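Notebook, August

Paste trials, continued from last page. Carried on with wheat starch for the hinge repairs. Drakent starch again, from the opened tub, as the Cullow order has not come. Mixed at one part starch to 13 parts water by weight, soaked overnight, cooked slowly and stirred throughout. Went thick at the usual point, then held for 18 minutes more at low heat. Left to cool with a sheet laid on the surface to stop a skin forming.

Sieved it 2 times. After the first pass there were still small lumps, mostly from the side of the pan where I had not scraped well. Second pass was clean. Brushed out evenly on glass, slightly long, no drag. Better than the July batch, which was short and went on in ridges.

Test strips cut from the Awwad tissue, all with the grain running lengthways. Pasted to offcuts of the old text paper, blotted, pressed between boards under the small weight. Checked at 16:00. Edges flat on all but one, which had cockled at the left end where the paste was heavy. Repeated that one with a drier brush and it lay down properly.

Peel test by hand only, so treat it as a rough guide. The tissue tore before the join let go, on every strip except the cockled one. That is stronger than I want for a hinge. The join should fail before the paper does. Next batch to be thinner, or cut this one with water at the point of use and write down how much - I did not do that in July and could not repeat the result.

The Nammont cloth has bled again. Faint red on the blotter after contact with damp paste. Do not use it next to anything pale until it has been tested with plain water on its own.

Remaining paste is in the lidded jar, cold shelf, labelled. Throw it out if it smells or goes watery. Do not top it up with fresh.

To do: reorder blotters, wash the horsehair sieve and dry it face up, find the missing bone folder. If anyone has moved the small weights, please put them back on the rack by the press.

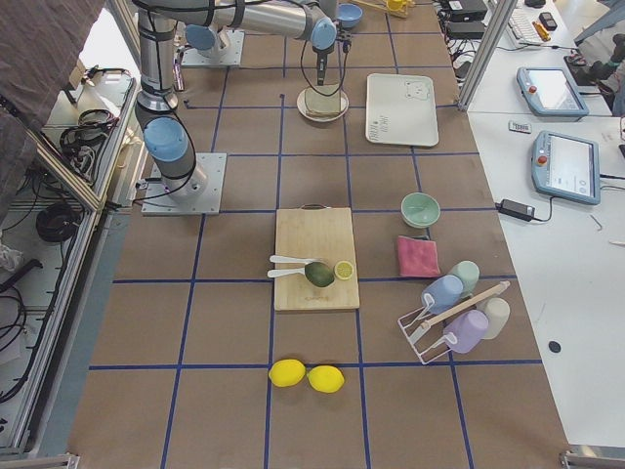
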